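Pale patch and a thin scratch on a butcher-block style top – can I fix just that bit?

Posted in Home & Furniture > Wood surfaces

Shamim Sethi

Hi all, hoping somebody with more patience than me has dealt with this. I've got a work surface in my home office that's made of those long narrow strips of light wood stuck side by side, butcher-block style. It came with the place when I moved to Stendside, so I have no idea who made it or what was put on it. Could be oil, could be varnish, could be somebody's leftover floor finish for all I know!

For the first year I barely looked at it (it was covered in paper). Then I had a big clear-out, and with the good light coming in I noticed a washed-out area on one side that looks nearly chalky next to the other strips. There's also a pale spot sort of near the middle, and a thin scratch running down at an angle close to it. The scratch looks bluish gray to me, which I find odd. Oh, and a faint pink smudge farther up, next to the one strip that's a lot redder than the others. I've tried a damp cloth and a bit of dish soap on the smudge and gave up after 10 minutes.

I keep a big teal plastic thing up there that I throw mail and chargers into, and it gets dragged back and forth all day, so I'm wondering if that's to blame for some of it.
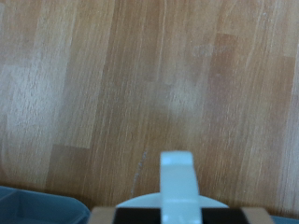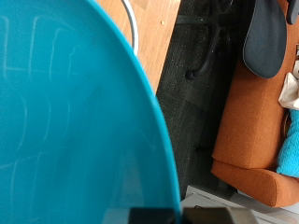

Stendside, March

So what I want to know is: can I treat only the pale side and the scratch, or do I have to sand the entire thing? I don't own a sander. I could borrow one, but I've got dark carpet right up next to the wood and I really don't want to be picking dust out of it until summer. I also have my desk chairs in there and not a lot of places to move them to. Budget is under $100 if I can help it. Thanks in advance, and sorry for the long post – my sister says I write emails like this too.

Murray Prendergast

Hi Shamim, I've done two of these tops and a kitchen counter, so I'll take a swing at it. First thing, find out what the finish is before you buy anything. Put a few drops of water on a corner you don't care about and leave them for 10 minutes. If they soak in and the wood goes dark, you've either got oil or there's hardly any finish left. If they just sit there in beads, there's probably a varnish or lacquer on it, and oil won't do much good over the top of that.

Do the same on the chalky side. If the water goes in there but beads up everywhere else, you've found a worn area. If it behaves the same all over, move a lamp around and look again, because blurry pictures and window light can make wood look a lot paler than it is. Same goes for that oval spot in the middle, I honestly can't tell from your picture if it's wear or just a reflection. The strips also vary plenty by nature. Your reddish one is most likely only a redder piece of wood and I'd leave it alone.

For the scratch, run a fingernail across it. If your nail doesn't catch, it may be a mark left by something rubbing on the surface and not a cut at all. Try a plain white pencil eraser, lightly. It's worth a go on the pink smudge too. If your nail does catch, go along the grain by hand with fine paper and stop as soon as it's gone.

If it's oiled, you can get away with doing one area. Hand sand the pale side with the grain, wipe it down, rub in a thin coat, wipe off the extra, and leave it overnight. I'd plan on 3 thin coats. Feather it out past the edge of the patch or you'll see a line. If it's varnished, spot repairs nearly always show, and you'd be happier doing the whole top or living with it.

No sander needed for an area that size. Tape an old sheet down over the carpet, tuck it up against the wood, and vacuum the sheet before you lift it. One serious warning: rags with oil on them can heat up and catch fire if you ball them up. Lay them flat outside to dry.

As for the teal thing, smooth plastic on its own shouldn't do much, but grit trapped under it will. Stick some felt pads on the bottom. And wipe up your crumbs, I think I spotted one!

McKinnon

just put a desk mat over it. mine covers a burn mark and a coffee ring and I forgot they were there. way under 100 bucks

Shamim Sethi

Thank you both! Did the water drops in the back corner and they soaked straight in, so oil it is, I guess? The eraser is next. McKinnon, the mat is my backup plan and I may have already picked out a color.

Murray Prendergast

Sounds like oil or bare wood to me. Try your coat on that same back corner first and look at it the next day before you do the rest.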